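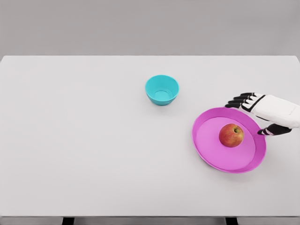

March 28, 2022
By Giorgia Bassi

Fesen hex bolts and heavy hex nuts, carbon steel and alloy steel, supplied by Rurent. Plain, zinc plated or hot dip galvanised finish. Full thread or part thread, lengths up to 286 mm. Sold in boxes of 100, smaller lots on request. Mill test certificate with each order. Stock sizes leave the Barbu warehouse within seven working days. Special lengths are cut to drawing, please send the thread size and finish with your enquiry.

Comments

Plulero: Do you do left hand thread?

Giorgia Bassi: Yes, made to order, 31 days.

mick_t: Boxes arrived fine, nuts a bit oily.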